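28th August – lint shedding, second wash series

Carried on with the Gilchrist cloths. Aim is still to find out whether the lint count levels off after repeated washing or keeps climbing as the hem stitching loosens. First series stopped too early to say.

Wash conditions as before: 33 °C, no softener, neutral detergent at the Hitov dose, line dried indoors. The tumble dryer is out of use until the filter housing is resealed. Anything dried in it last week is excluded from the set.
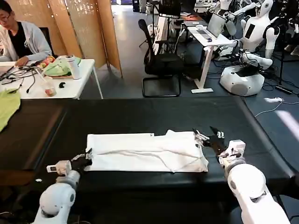 White cloth, folded, on the black table.

Shake test run on 4 cloths from the Britville lot and 4 from the Prisard lot. Each went in the drum dry for 7 minutes, then the drum was rinsed through the fine mesh and the mesh weighed. Britville figures are tight. Prisard figures are spread, with one cloth well above the rest. Checked its hem under the lens and found a skipped stitch near the label. Kept the value in but flagged it in the sheet.

Teodor Dumitrescu thinks the spread comes from the weave and the hem is a side issue. Possible. To separate the two, cut the hems off one Prisard cloth, seal the edges with the hot knife and repeat. If the count stays high he is right.

Balance drifted during the afternoon. Zeroed between every reading from the third cloth on. Earlier readings need the drift correction before they go into the plot – do not use the raw column.

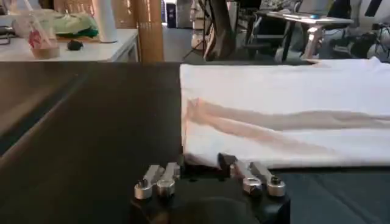
Mesh blanks came out higher than I would like, so background fibre has to be dealt with before the next run. Wiping the bench only moves it about. A smooth black surface like the one under the folded white cloth is the better choice for visual checks, as pale fibre shows against it and can be lifted with tape. Tape lifts to be taken before and after each cloth, stuck to clear film and labelled on the film side.

Detergent stock is fine. Rinse water is not: conductivity was up to 3000 on the old cartridge before I swapped it, units as displayed. Rinses done before the swap are marked in red.

Still to do:
Hemless Prisard cloth, as above.
Repeat blanks with new mesh.
Ask Gilchrist for the thread spec on the hems.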